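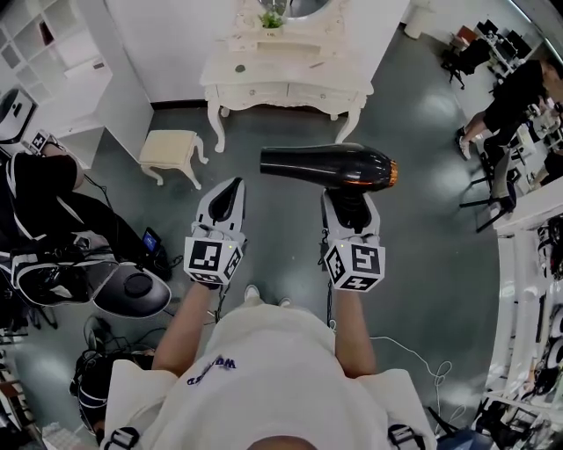 Marker cube pose jumps when the gripper turns - filter or fix the detection?

Liesbeth Vanhove
I'm writing the tracking code for hand-held grippers with a marker cube on each one, seen from a head camera. Most of the time it's lovely! But when only one face of a cube is visible, the pose flips by a big angle for a frame or two and then comes back. In a take of 4,000 frames I get 17 flips. I run a plain moving average over the poses and it smears the flip into its neighbors. Should I swap in a Kalman filter?

Trekora
Fix it before the filter. One flat square seen nearly head on has two poses that fit almost equally well, and your solver is picking the wrong one. Ask it for both solutions, then keep the one closer to the last good rotation. When two faces are visible, solve with all the corners together as one rigid body - the ambiguity mostly goes away. I did this on my own cubes and went from 7 flips in a take to none. Such a satisfying plot to look at! Also, don't average quaternions without checking signs first.

gromell
kalman worked for me, just turn the noise up

Brunetti
Agree with Trekora. Check your cube model too. If the printed faces are even slightly off from the corner positions in your config, the joint solve will wobble every time a new face comes into view.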